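Search this site Go Popular searches: sorting, shapes, recycling at home

Sorting Things Out: How People Decide What Belongs Together

Reading time: 7 minutes

The Manolakis Museum for Young People has a collection of small objects. Some are toys. Some are tools. Some are parts that once belonged to larger things. Before an object can be placed on a shelf or in a drawer, a person must answer a simple question: what kind of thing is it? This page explains how that question is answered and how you can practice answering it yourself.

What is sorting?

To sort is to put things into groups. Each group follows a rule. The rule might be "everything in this group is yellow" or "everything in this group can roll." A rule is good when two people can use it separately and get the same answer.

You already sort every day. Forks go in one part of the kitchen drawer and spoons in another. Socks are matched in pairs. Books at the library are placed by subject or by the name of the author. When everybody in a building follows the same rule, things can be found again.

The word for a group used in sorting is "category." A category may be very large, such as "toys," or very small, such as "toy elephants." Large categories can hold smaller ones inside them, in the same way that a big box can hold several little boxes.

Looking closely at an object

People who sort for a living look at the properties of an object. A property is something you can notice or measure. The most useful properties for beginners are these:

Color. Color is fast to see, but it can be misleading. Two objects of the same color may have nothing else in common. A tomato and a fire truck are both red.

Shape. Some shapes are simple, such as a ball or a cube. Others are mixtures. A spool is a cylinder with a wider rim at each end.

Material. Metal, plastic, wood, glass and cloth all feel different. Material matters a great deal when things are recycled.

Texture. This is how a surface feels or appears to feel. It may be smooth, bumpy, bristly or rough.

Use. This is what the object is for. A brush cleans. A building block joins to other blocks. Use is sometimes the hardest property to judge, particularly when you have found only one part of a larger thing.

A mixed bin

When objects have not yet been sorted, they are called mixed. A mixed bin is a good place to begin, for it can be sorted in many different ways.

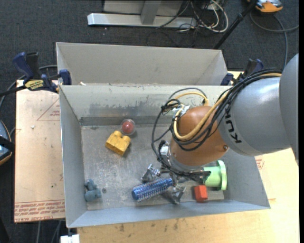 Mixed objects in a metal bin: which ones would you group together?

Let us try the rule of color first. The building block is yellow and the small cube-like piece is red-orange, so those two would be parted. The ball inside the clear dome is red. Should it join the red-orange piece? One sorter may say yes and another may say no. The rule needs to be made clearer before the work goes on. We could write, "Red and orange things go together," and then both sorters would agree.

Now let us try the rule of shape. The ball is round. The blue brush and the light green part are both cylindrical, so they may share a group even though one is covered in bristles. The yellow block has two round studs on top of a block shape. Does it belong with blocks or with round things? Most sorters look at the main body of an object and leave the smaller details for later.

The rule of use gives us a third answer. The little gray-blue figure would go with toys. The brush would go with things for cleaning. The metal parts that look like clamps or fittings would have a group of their own. The light green part is harder to place. It resembles a spool, but it also resembles a fitting for a pipe. A careful sorter does not guess. The object is put in a group called "To be checked," and someone who knows more is asked to look at it.

Why there is more than one right answer

Students who visit the museum often ask which of these rules is the correct one. The answer depends on the purpose of the sorting.

If you wish to make a rainbow display for a classroom wall, color is the best rule. If you wish to recycle, material is the best rule. If you wish to tidy a playroom so that toys can be found quickly, use is the best rule. The objects stay the same while the groups change.

The museum's own collection of loose parts, known as the Komoso Drawers, is sorted first by use and then by material. There are 131 drawers and 22 categories. Each drawer has a label written in plain words so that a visitor of any age can read it. At the last full check, which was held in July, the drawers contained 773 objects. Of these, 40 were in the group marked "To be checked."

Sorting at home

You may carry out this activity with a family member or a classmate. You will need one tray and a collection of small, safe objects from around the house. Ask an adult before borrowing anything, and keep very small items away from younger brothers and sisters.

1. Place all the objects on the tray and mix them.

2. Choose a rule in secret and write it on a slip of paper.

3. Sort the objects into groups using your rule. Do not speak.

4. Ask your partner to study the groups and name the rule.

5. Show the slip of paper. If your partner named a different rule that also fits, discuss how that happened.

6. Mix the objects again and trade places.

Older students may wish to use two rules at once — for example, color and then material. Draw a table with colors along the top and materials down the side. Each object will have one square where it belongs. Some squares may stay empty, and those should be left in the table.

Words to know

Bristle: a short, stiff hair or thread, as on a brush.

Category: a group of things that follow the same rule.

Cylinder: a solid shape like a can or a tube.

Property: something about an object that can be noticed or measured.

Stud: a small raised knob, such as the round bump on a building block.

Text by Spyros Drakos, Learning Department. Teachers may copy this page for classroom use.

Comments (4)

plarkum_room4: We did the secret rule game today. My rule was "things that make a noise if you drop them" and it took my partner the whole recess to get it.

Grandma Jo: My grandson put the red ball and the red-orange block together and would not be talked out of it. We have now sorted the button jar three times.

T. in Brumon: Could you add a printable table for the two-rule version? My third graders had trouble drawing the lines straight.

Owen, age 8: I think the green one is a spool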